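## 4. Open-day demo: drive handling cell

Read this before you promise visitors anything. The Bruseck brochure says the cell "needs no supervision." At Bimthorpe we supervise it.

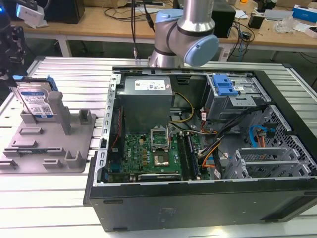
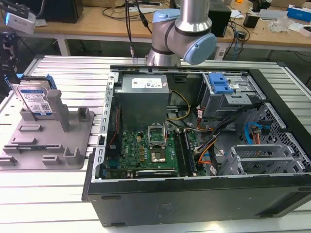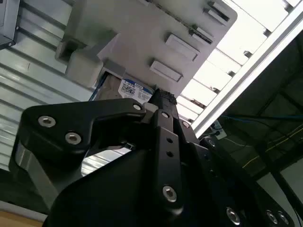 *Fig. 4-1 to 4-3. Demo cell with hard drive in the gray fixture.*

1. Lay the open tower on its side on the slotted table.
2. Stand the drive in the fixture.
3. Run program 138 at 30 percent speed.

**Note:** One clean cycle proves very little. Log 16 before quoting a success rate.

**Caution:** Keep visitors behind the line while the arm has power.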